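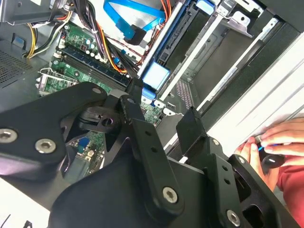

Open desktop computer case, with the motherboard area behind a black gripper.

Skimville Riding Club
Course and Yard Safety Inspection, Fall Hunter Trial
Inspected by: Yupin Sitthichai
Date: 27/09/2020
Ground: firm on the top field, good elsewhere
Key: OK / Fix before event / Watch / N/A

Comments are under each item. Where a comment says "as August" the full note is on the August sheet and I have not copied it out again.

SECTION A. ENTRANCE AND PARKING

A1. Gate opens fully and latches back
OK. New chain fitted.

A2. Trailer route free of ruts and low branches
Fix before event. The ash by the second bend has dropped again and will catch the roof of a tall horse van. Needs the pole saw. Ruts are as August, filled but not packed down.

A3. One-way system signed
Fix before event. Exit arrow is missing. The one on the Dastville road side is faded but readable from a driver's seat.

A4. Parking rows wide enough to lower a ramp and lead a horse off
OK if the rows are taped at 20 feet. Last year they crept closer together as the morning went on, and by lunch people were unloading into each other. Whoever parks the first rows should stay until the field is half full.

A5. Emergency vehicle access kept clear
Watch. Cones are down but there is nothing to say what they are for. Please put up the NO PARKING — AMBULANCE board. It is in the back of the hay barn.

A6. Speed limit posted
OK. 5 mph signs at the gate and at the barn corner.

SECTION B. BARN AND STABLING

B1. Aisle clear, no tools or hoses left out
Fix before event. Two forks leaning by the wash stall, one with the tines out.

B2. Stall doors, bolts and kick latches
Fix before event. End stall on the north side, bottom kick latch does not hold. Do not use this stall for visiting horses until it is replaced. All others shut properly.

B3. No nails, splinters or sharp edges at horse height
OK. Ran a glove along every wall. One screw backed out beside the Vaughan stall, tightened on the spot.

B4. Water available and buckets clean
OK. Outside tap drips. Puts a muddy patch right where people stand to fill up, so lay a rubber mat there on the day.

B5. Hay and bedding stored away from electrics
OK.

B6. Extinguishers in date, hung and visible
Watch. The one by the tack room is in date but has a saddle pad hanging over it. I moved the pad. It was back when I walked through again after lunch.

B7. Wiring and outlets covered
OK. Extension cord to the clipping area has been taken away, as asked.

B8. No smoking signs
OK.

B9. Muck heap fenced off and not smoking or steaming near the barn wall
OK. It is closer to the wall than I would like. Bring it up at the next work day.

SECTION C. WARM-UP RING

C1. Surface level, no holes or stones
Watch. Picked up stones along the short side nearest the road. There will be more after the next rain.

C2. Fence sound all the way around
Fix before event. Bottom rail off at the far corner. Rail is lying in the grass with the nails still in it — please pick this up first, before anything else on this sheet.

C3. Practice jumps flagged, red on the right
OK. Flags on the cross-rail were swapped, now correct.

C4. Jump cups and pins
Fix before event. Several pins do not match the cups and have been pushed in anyway. If the pin does not sit flush, throw the pair out. Empty cups must come off the standards. They were left on at the August show and I found them left on again.

C5. Number of horses allowed in at one time
Limit is 20. The ring steward needs this in writing and needs to be able to stop people at the gate.

C6. Mounting block steady
OK. Wobbles on the grass, steady on the mat.

SECTION D. COURSE FENCES

Walked in order from the start box, then walked again backwards from the finish. Fences not mentioned had nothing to report.

D1. Start box
OK. Opening is wide enough for a nervous horse to be walked in from the side.

D2. First log
OK. Bark is coming away on the landing side. Cosmetic.

D3. Brush fence
Watch. Brush has dried out and gone stiff. Trim the top or restuff it. A horse brushing through will feel it more than it should.

D4. Ditch
Fix before event. Edge board on the takeoff side is loose at one end and moves under a boot. Needs a longer stake, driven in and cut flush. If this cannot be done, take the ditch out of the lower division and flag the grass route only.

D5. Roll top
OK. Ratchet straps tight, ground anchors in. Portable fences must be anchored every time, including for schooling. I mention it again for those who move them in the week.

D6. Water crossing
Watch. Bottom is firm. Depth is fine on the marked line but drops away to the left past the willow. Put the flags in closer to the right so nobody is tempted to go wide. Check the depth again on the morning.

D7. Bokach bank
Fix before event. Landing is worn into a dip and the ground is hard in the bottom of it. Fill with the sand and soil mix, tamp it, and have fork and fill left with the fence judge. This was a Watch in August. It is worse.

D8. Gate fence at the wood
OK. Top rail sits in open cups and lifts out by hand. Tried it from both sides.

D9. Path through the wood
Watch. Roots showing on the downhill part. Low branches are cut, thank you to whoever did it. The cut ends on the left are at knee height for a rider and a bit sharp. Take them back to the trunk.

D10. Double of rails
OK. Distance rides a little long coming toward home, which is normal for this one. Not a safety point, only passing it on.

D11. Last fence and finish
Watch. Pull-up area is short before the spectator rope. Move the rope back, past the oak.

D12. Flags and numbers on all fences
Fix before event. The upper division numbers for the second half of the course have blown over or gone. Spares are in the trailer.

SECTION E. PEOPLE AND EQUIPMENT ON THE DAY

E1. Medical cover booked and arrival time confirmed
OK. No rider goes out until they are parked and ready. This includes the warm-up.

E2. Vet on call
OK. Number to be taped inside the lid of each judge's box, and at the secretary's table.

E3. Radios
Fix before event. Only 3 held a charge through the afternoon. The rest died or crackled at the bottom of the wood. Borrow the Dastville set again if they will lend it, and try them out from the water crossing and from the bank — not from the parking lot.

E4. Fence judges briefed on stopping a rider
Watch. Briefing is down for the morning. New judges should walk to their fence beforehand with someone who has done it.

E5. Screens and tarp for an injured horse
OK. Both on the small trailer. Trailer tires need air.

E6. Helmet and body protector check
OK. Table will be next to the secretary. Check is done before the number is handed out, no exceptions for members.

E7. Loose dogs
Watch. Signs say leads only. They were ignored last time. Announce it early and repeat it.

E8. Loose horse plan
OK. Front gate is to be manned and can be closed within a minute. Shout is "loose horse" and everyone in the warm-up halts.

SECTION F. SPECTATORS

F1. Crossing points roped and staffed
Watch. The crossing near the bank is on a blind approach. Move it down the hill or put a steward with a whistle on it.

F2. Food stand away from the horse route
OK.

F3. Restrooms reachable without crossing the course
OK.

F4. Trip hazards
Fix before event. Tent guy ropes are white on pale grass. Tie something bright to them. Rabbit holes along the rope line behind the last fence, filled today, may be open again by the event.

OVERALL

Course is passed subject to the Fix items being done. The ditch, the bank and the ring fence rail come first. The ditch and the bank will be looked at again by me, in person, and a photo sent by phone will not do for either.

Fences can be schooled in the meantime except the ditch and the bank, which should be crossed with tape and left alone. Tape is in the tack room, top shelf, behind the spare girths.

Signed: Y. Sitthichai

Fix items done (initial beside each):
A2
A3
B1
B2
C2
C4
D4
D7
D12
E3
F4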